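9/9/20, tableware bench, baskets again

Got in early and had the bench to myself for a bit, which was lovely. Cold floor, though. The heater under the window is still making the clicking noise and I've stopped trusting it, so I worked in my coat until Akosua came in and told me I looked like a bus stop.

Main job was the bread basket question for Juriment. They want to settle on one shape for the café tables before they order, and they've gone back and forth so many times that Renji has started a separate folder for their emails. At the moment it's between the oval with the looped rim and the plain round one we showed them in June. I'm for the oval. So is Akosua. Renji likes the round because it stacks, and he's right that it stacks, the oval nests all right but the loops catch on each other if you're in a hurry (I was, and they did).

Picked up bread from the Annan bakery on the way in instead of using the tea towel roll we've been making do with. Should have done this weeks ago! A rolled tea towel slumps and takes whatever shape you give it, so it made every basket look like a good fit. A long loaf doesn't forgive like that. Weighed it on the kitchen scale before I put it in: 445 g, so a bit heavier than the figure Juriment gave us for their own.

First try was the long way, straight down the middle, and it nearly fills the basket end to end. I like that, it looks generous. The ridges on top run across the loaf and the orange loops come up in front of them, so from some angles you get stripes over the crust that aren't on the crust at all. Tâm walked past and asked who had painted the bread.

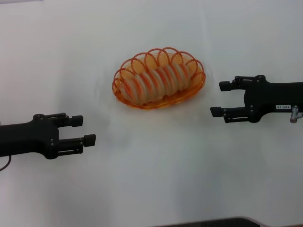 Notes on the oval

Rim: keep the loops. I was ready to argue for a plain edge because of the nesting, but with a pale loaf in it the basket needs something happening at the top. The overlap is good too, it reads almost like a crown.

Colour: the base comes up stronger than the sides, and on a white top it throws a bit of orange onto the table underneath. Akosua thinks that's the best thing about it. Juriment's tables are a mid-brown timber, so I doubt they'll get any of it. Should warn them before they see our photos and expect the same glow.

Lifting: the weave is open enough that small crumbs will go straight through. Need to ask whether they plan to line it. If they use a paper liner the whole see-through side is a bit wasted, and they could save money with the Foswood one. I'd rather they didn't! Don't lead with that.

Length: fine for this loaf, with not much to spare. If theirs are longer they'll be sitting up on the rim. Yayra is going to ring and ask them to measure one, and I mean with a ruler, since last time we were told "normal baguette sort of size" and I still don't know what that was.

I left the loaf sitting in there for up to 15 minutes at a time while I did other things and kept coming back to it fresh, which is a trick Nhyira taught me for colour and works just as well for shape. Still liked it every time. Didn't like the round one any better.

Stripes

The other thing on my list was the colour for the Narnel set, the one with the banding. We've been calling it orange in all the paperwork and I don't think that's going to hold up. Next to the basket, orange means one thing, and then you look at the bands and there's a lot of red in them. More like coral at the edges and properly red-orange through the middle. Nhyira says call it "ember". I say we have enough trouble with invoices already.

The beige is the part I wanted a closer look at. In the drawings it's a flat line between the colours, and flat is what the Narnel people signed off. What I'm after is more of a raised ridge, a bit lumpy, close to a rope, with enough stick-out that the sides go in small steps. It catches the light nicely. I also think it gives your hand something to find. Renji worries about cleaning it and he has a point, so that goes on the list for next week.

Things I'd change if it were up to me: keep the ridges uneven in width, because dead even ones would look machine-ruled and dull, and leave the top band narrow. Please don't let anyone "fix" the top band. It's the lightest of the lot, a sort of peachy colour, and I think it makes the whole thing.
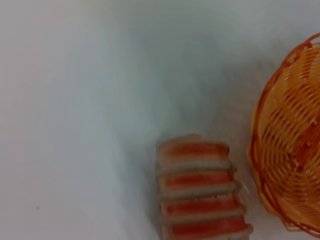
Red-orange bands with the raised beige ridges between, looking down.

Had lunch at the bench. Most of the bread went with Akosua's soup (smoked paprika, so also orange, we have a theme). Warmed what was left at 205 in the little oven and it came up beautifully, which has nothing to do with baskets, but I'm writing it down for next time.

To do

Yayra: ring Juriment about loaf length and liners.
Renji: nesting test on the oval, 2 high and then as many as it'll take before the loops jam.
Me: photos of the oval on brown timber. The offcut behind the door would do if someone gives it a wipe.
Nhyira: colour name for Narnel, a boring one please.
Tâm: the heater. Or at least have a listen to it and tell me if I'm being silly.

Also the white top needs a smooth out before Friday, it's got soft creases in it. And the Foswood samples are still in the hallway where people trip over them. I've moved them twice. Someone else's turn.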